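Privley is looking for sorting staff to work beside the new robot cells in our returns hall in Cleltavthorpe. We have openings on the early and the late shift, starting in March. People who have worked with their hands before, in a warehouse, kitchen, repair shop or similar, are very welcome to apply. You do not need any background in robotics.

## About the work

Our hall receives mixed household goods which customers or shops have sent back. Until last year all of it was sorted by hand at long tables. Now a part of this picking is done by robot arms, and the people at the tables have become operators. We want to describe clearly what this means, so that you can decide if it is a job for you.

One operator looks after 2 cells. You fill the bins, start the picking program, and watch how the arm takes the pieces out. When the arm cannot find a good grip, it stops and gives a signal on the teach pendant. Then you decide: try again from another side, move the piece by hand when the cell is in safe stop, or take it out and send it to the manual table. At the end of each bin you write a short note about which pieces gave trouble. The Nanorberg team, who set up the cells with us, reads these notes every morning and changes the grip settings when it is needed.

The goods come mixed and are tipped into the bins as they are. Handles lie across each other, cups roll to the side, and flat parts are difficult to take from the metal floor. This kind of disorder is the normal case in our hall, and the operator's eye is still very important for it.

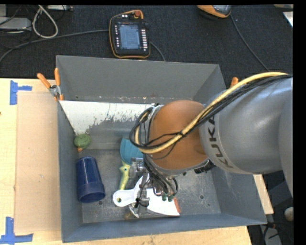 Will the robots take over the jobs of the people who sort by hand today?

Our agreement with the staff says that no sorting position is closed because of the cells during their first two years, and everybody at the manual tables can ask for operator training before we look outside. The openings in this advertisement exist after that internal round. What comes after the two years will be negotiated again, and we cannot promise the result today.

## What changes compared with manual sorting

- You lift less. Full bins are moved with a lift cart, and single pieces over 20 kg do not come to the cells.
- You stand and walk more, and you look at a screen for a good part of the shift.
- The speed is set by the program. Some colleagues like this, others found it tiring in the first weeks — we change places between cells and manual tables in the middle of every shift for this reason.
- Picking numbers are recorded for each cell. They are not recorded for each person.

## What we offer

- Four weeks of paid training, the first one without any production target
- The operator pay grade from the first day of training, and a supplement for the late shift
- Positions of 50 or 62 percent of full time, as well as full time
- Work shoes and gloves from the company
- A bus from Kelmendi station for both shifts

## What we ask from you

- You can read and write simple notes in English. Small mistakes are no problem.
- You stay patient when the same piece fails several times.
- You follow the safe stop rules each time, also when there is pressure to go on.
- You tell us when something in the cell seems wrong to you, even if you are not sure.

Experience with KUKA or other industrial arms is useful but we do not expect it.

## How to apply

Please send a short letter and a list of your earlier jobs to the personnel office of Privley in Cleltavthorpe, or bring them to the front desk between 8 a.m. and 3 p.m. Write which shift and how many hours you prefer. We invite all suitable applicants for a trial half-day in the hall, which is paid. You will spend one part of it at a manual table and one part at a cell together with an experienced operator — please wear closed shoes and clothes without loose sleeves.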